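件名: Re: [glaze-ml] 濃紺の釉薬がぶく(発泡)になる件と、共同窯の焼成スケジュール

マリナです。返信が遅くなりました。先週は窯出しと棚板の掃除が重なって、メールを開くのが夜になっていました。

Szu-yu Lai さんの書き込み:
> 皆さん、こんにちは。ライです。
> 11月の窯に入れた濃紺の釉薬の件で相談させてください。
> テストピースではきれいに溶けていたのに、背の高い花器に掛けたら、
> 下のほうに細かい穴がたくさん出てしまいました。
> 釉薬はいつものコバルト入りの長石釉で、調合は変えていません。
> 変えたのは土だけです。これまでの白土がなくなったので、
> Malinowski の粗めの土に切り替えました。
>
> 質問は三つあります。
> 一、穴は土のせいでしょうか、それとも掛け方でしょうか。
> 二、素焼きの温度をもう少し上げたほうがいいでしょうか。
> 三、もう一度焼けば穴はふさがりますか。
>
> それから、次の窯に大きいものを二つ入れたいのですが、
> 上の段は空いていますか。締め切りも教えてください。
>
> ライ

質問の順に書きます。

一つ目について。土の可能性が高いと思います。私も春に同じ土に替えたとき、似た穴が出ました。Malinowski の粗いほうは、前の白土に比べて焼いている間に出てくるガスが多いようで、釉薬が溶け始めてからもまだ下から抜けてきます。釉薬が柔らかければ穴は自然に埋まりますが、ライさんの調合は長石が多くて粘るので、抜けた跡がそのまま残ります。テストピースできれいだったのは、薄い板で、ガスの量も少なかったからだと思います。あのテストピースは前の土で作ったものではありませんか。もしそうなら比較になりませんので、新しい土で作り直してください。

掛け方も無関係ではありません。背の高いものをずぶ掛けすると、下のほうは釉薬に浸かっている時間が長くなります。上は3秒、下は8秒というようなことは普通に起きます。厚くなったところほど穴は目立ちます。私は高さのあるものは先に内側を流し掛けして一晩置き、外側は逆さに持って上半分、乾いてから下半分、と分けています。継ぎ目が気になるなら、重なる部分だけ指でこすってならしておけば、焼いたあとはほとんどわかりません。

二つ目、素焼きの温度。上げるより、ゆっくり焼くほうを先に試してください。共同窯の素焼きのプログラムは、前の白土に合わせて組んだものです。途中の上がり方が速いので、粗い土にはやや厳しいです。次回からは、最初の200度までを今の倍の時間にして、その後の800度付近までも少し緩める予定です。設定は窯の横のノートに書いておきます。今までのプログラムも消さずに残しますので、白土だけで窯を埋める方はそちらを使ってください。

釉薬を調合する前の原料のふるいも確認してください。コバルトは粒が残りやすく、濃い点々になって出ることがあります。これを狙ってわざと粗いまま使う人もいますし、私も嫌いではありません。ただ穴と点が同じ場所に出ると、どちらが原因なのか見分けにくくなります。原因を調べている間は細かいふるいを二度通したほうが話が早いです。倉庫の棚にある Stirnulard のふるいは網が一か所伸びているので、使わないでください。新しいものを注文してあります。

三つ目、焼き直し。小さい穴ならふさがることもありますが、増えることもあります。私の経験では半々です。やるなら、穴の縁を砥石で軽く落としてから、同じ釉薬を少し濃いめに溶いて筆で埋め、よく乾かしてください。縁を落とさずに上から塗ると、下に空気が残ってまた膨らみます。焼いたものは水を吸わないので、器を軽く温めてから塗ると釉薬が止まります。砥石を使うときは必ず水をつけて、眼鏡とマスクもお願いします。

それと、穴があること自体が悪いとは限らないという話も少ししておきます。花を生ける器なら水漏れは困りますが、置物や手びねりの塊のようなものなら、ごつごつした肌に濃紺が溜まって、穴やくぼみのところだけ暗くなるのは見ていて面白いです。下の膨らんだところが暗く沈んで、小さなくぼみがある濃い青の肌というのは、次のような感じです。

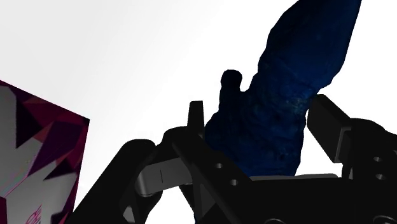
ライさんの花器も、内側さえしっかり釉薬が乗っていれば、外側はあのままでいいのではないかと私は思いました。もちろん決めるのはライさんです。水漏れの確認は、新聞紙の上に水を入れて一晩置くだけで足ります。底がざらついていると棚を傷つけるので、そこは削っておいてください。

テストピースのことをもう少し。平らな板だけで試すのをやめて、底のついた筒を作って試すことをお勧めします。ろくろで一本長く挽いて、いくつかに切り分ければ手間はかかりません。立てて焼くと、流れ方も溜まり方も実物に近い結果が出ます。裏に土の名前と釉薬の番号を鉄絵具で書いておいてください。番号だけだと、半年後に自分でも読めなくなります。私の棚には何の釉薬かわからない板が37枚あって、捨てるに捨てられません。

次の窯の予定です。

上の段は空いています。大きいもの二つなら入りますが、高さを先に教えてください。支柱の組み方が変わります。持ち込みの締め切りは窯詰めの前日の午後6時です。釉薬を掛けたばかりのものは詰められませんので、その時点で触れる程度に乾いている必要があります。高台の釉薬は各自で拭き取ってください。前回は拭き残しで棚板が一枚だめになりました。

焼成代は、大きいもの一つにつき2,000円、湯のみくらいまでの小さいものは一つ200円です。これは前回と同じです。支払いは窯出しのときにまとめてで構いません。封筒に名前を書いて机の引き出しに入れてください。

棚板用のアルミナが残り少なくなっています。今回は Nalel に頼むか、前のように Zostex に頼むかで迷っています。Zostex は届くのが早いのですが、袋が大きくて置き場所に困ります。どちらか使ったことのある方がいたら、塗ったときの剥がれ具合を教えてください。返事がなければ Nalel の小袋を買います。

もう一点、窯の温度計ですが、上段と下段の差が前より開いているようです。前回、上のコーンはきちんと倒れていたのに、下のコーンは半分くらいでした。ライさんの花器は下段の奥だったはずなので、これも穴が残った理由の一つかもしれません。温度が少し足りないと、釉薬が落ち着く前に冷め始めてしまいます。次回は各段にコーンを置いて、最高温度での保持も20分延ばしてみます。銅の入った釉薬の方は色が変わるおそれがあるので、心配なら今回は見送ってください。

ライさん、もし可能なら、穴の出た花器を窯詰めの日に持ってきてもらえますか。穴の縁が鋭いか丸いかを見れば、溶ける途中で止まったのか、冷める直前に抜けたのか、だいたい見当がつきます。あと、掛けたときの釉薬の濃さをメモしてあれば、それもお願いします。比重計がなければ、100ccを量って重さを見るだけでいいです。

ほかに下段に入れていて同じような穴が出た方がいたら、土の種類だけでも返信をください。

マリナ(Marlina Tarigan)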